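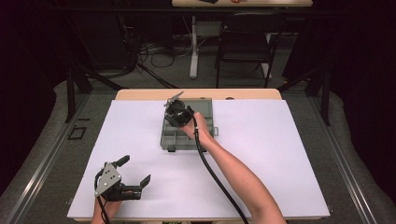 Noémie Beaulieu thinks we should have done this years ago, and she told me so twice on the phone before I'd even finished reading her the opening times. She has a point. People have been asking us for a proper place to get small things mended ever since we shut the old counter in Bredumer, and all we've had to offer them is a phone number and an apology.

So, news! From July, Edus is opening a repair room at the back of our Bredumer shop. Bring in the radio that crackles, the lamp that won't stay on, the necklace with the broken clasp, and we'll sit down with you and have a go at it. You can watch, you can help, or you can go and get a coffee (the bakery two doors down does a very good cheese scone) and come back when we're done.

I've run Edus for 16 years, mostly selling parts to people who already know what they're doing. What I hear over and over is that customers would love to fix something themselves but haven't a clue where the screws are hiding. I was the same! My first toaster repair ended with a bag of leftover bits and no toast, and my mother still brings it up at Christmas.

We ran a trial over the spring to see if anyone would come. They did. We had 181 items through the door, everything from hair clippers to a musical box that plays half a waltz, and most went home in better shape than they arrived. The ones we couldn't save were mainly kettles, and I'm afraid I still don't have good news for anyone with a leaking kettle.

A session lasts 30 minutes and costs nothing if you're only after advice. If you need a part, you pay the shelf price for it and that's all. Our friends at Vultia are supplying the spares, and they've promised to keep hunting for the older ones, including belts for cassette players, which I could talk about all day if you let me.

There's a children's hour too, called Zaki, where younger visitors can take old gadgets to bits and keep whatever they fancy. Grown-ups need to stay with them, please. We'll have aprons, but don't send anybody in their best jumper.

Doors open at ten in the morning and we stop taking new jobs at four. You don't have to book for advice, though it helps if you ring ahead about anything with a mains plug so we can keep a bench free. We can't take microwaves, televisions or anything that runs on gas.

If you write for a local paper or put together a newsletter, do come along and bring something broken. I'm happy to chat, and Noémie says she'll talk to anyone about sewing machines. Ask for either of us at the Edus counter in Bredumer.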